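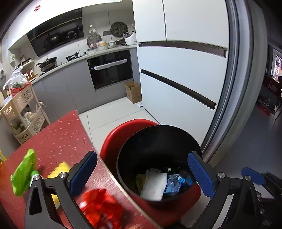 Tala Boutros has a machine shop's worth of opinions and no machine shop. Her gripper, the Rimura, was built at home over 13 evenings, most of them in October, and its proving ground is the kitchen. The job she set it is clearing the table, a chore she has been putting off in person for years.

The first version cost her $691 and crushed everything it met. Version two was so polite that wrappers slid right out of it. She blames the linkage — four pivots, each with its own idea of center — and spent a week reaming holes.
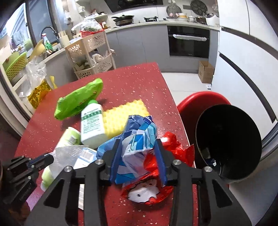

Fingers closed on a patterned plastic bag, with plenty left to clear.

Boutros logs every grab in a notebook and is up to 1,365. Soft plastic is still the worst of it. She has a new set of pads drawn up, and dinner, she says, can be eaten standing.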